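Tistgate issues its guide to covering and marking out a shared table

Free guide sets out a plain way to divide a work table with brown paper and blue tape

Tistgate has issued a short guide for workshops, clubs and schools that share one large table between several jobs. The guide is called Wuda and is free to anyone who asks for it. It covers how to lay a paper cover, how to mark it into squares with tape, and how to look after the cover until it needs replacing.

The method uses two materials, brown paper and blue masking tape, both of which most workshops already keep. The paper protects the top. The tape gives each item a place, so that a cup left on the table can be put back in the same square by the next person who comes along.
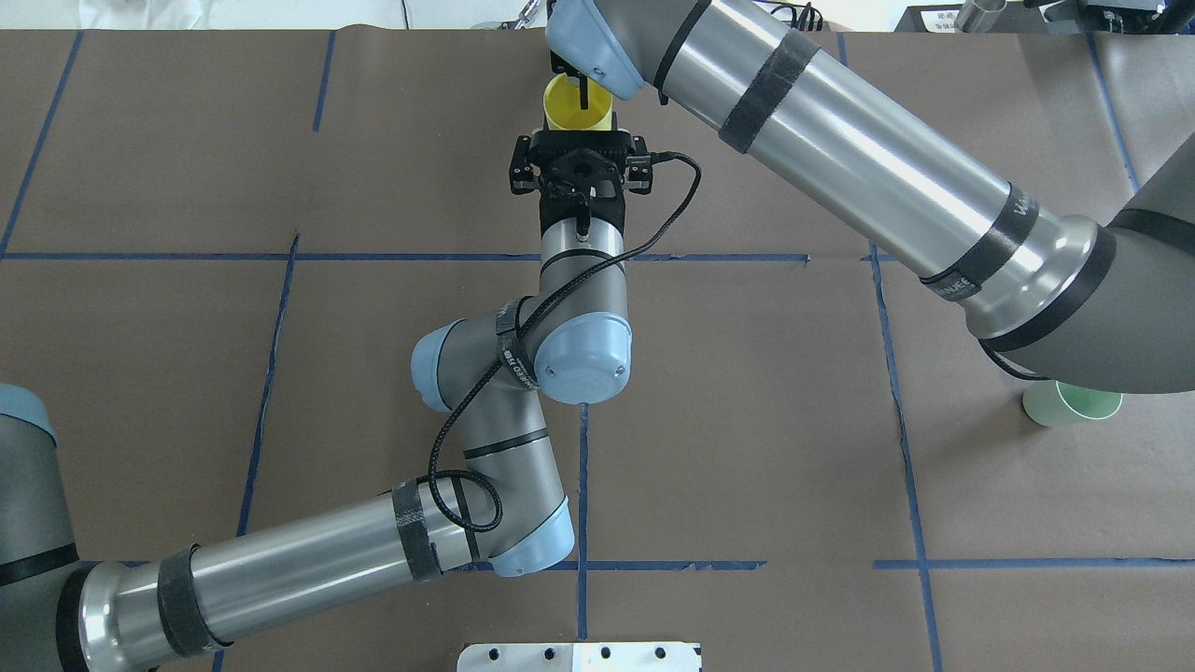
Tistgate first tried the method at its Bullau site, where the old painted lines had to be sanded off every time the layout changed. Tape can be lifted and laid again in a few minutes. The paper underneath is replaced when it tears or when old tape has pulled up too much of the surface.

The guide does not ask for neat work. Strips put down by hand will wrinkle in places and fray at the ends, and lines will wander. Squares can be different sizes. The guide asks only that a line can be seen from a standing position and that each square is big enough for what goes in it, with room for a hand on either side.

A light-coloured cup is used as the test piece throughout. Yellow and pale green were chosen because they show up well against brown paper, whether the cup is standing or has tipped over on its side. 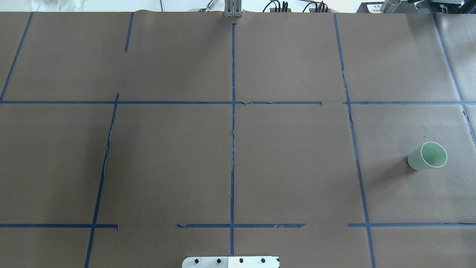

Corinne Gallagher said that people at Bullau had asked for wider squares within the first week, and that the layout was changed the same afternoon. She added that tape was "easy to argue with", as anyone who disliked a line could move it, and that she would still like to see a darker tape tried on the older tables, where the light is poor.

The trial at Bullau took in 128 table layouts. Notes were kept on each one, mostly on how long the paper lasted and which lines were moved. Corners wore first. Long strips held better than short pieces laid end to end, and torn ends lifted sooner than cut ones — the guide now says to use scissors where there is time.

Lyons has agreed to supply paper on the roll to groups that want to take up the method and do not have their own supplier. A roll is 230 metres long. Groups may use any other brown paper of a similar weight, and there is no need to buy from Lyons to receive the guide.

Tistgate has printed 2998 copies. One copy is sent to each group, with a second on request for sites with more than one room. 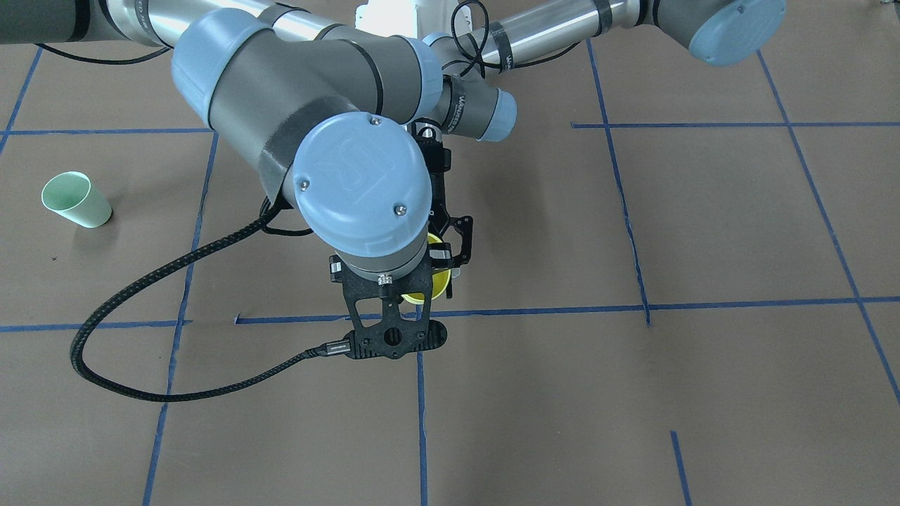 Page last updated: April 20, 2018

Copies will be posted from May. Groups that have already written in do not need to do so again. Those who took part in the Bullau trial will receive the printed version in place of the loose sheets they were given, and the sheets can be thrown away. The page on round tables has been taken out and will be sent separately once it has been redrawn.

The guide also has a page on clearing up. It advises taking loose paper off the table before any new tape goes down, and rubbing each strip flat with the side of the hand. Where two strips cross, the second should lie straight over the first. Cutting out the overlap leaves a gap that catches on things. 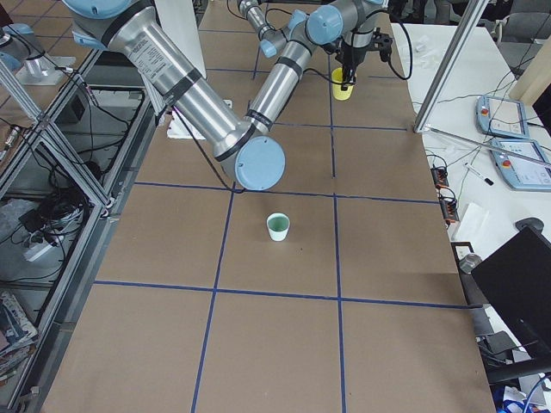
How to get a copy

Write to Tistgate at the Bullau address, marking the envelope "Wuda". Please give the name of the group, the length and width of the table, and whether a second copy is needed.

Press enquiries

Corinne Gallagher, Tistgate, Bullau. Enquiries about paper rolls should go to Lyons directly.

ENDS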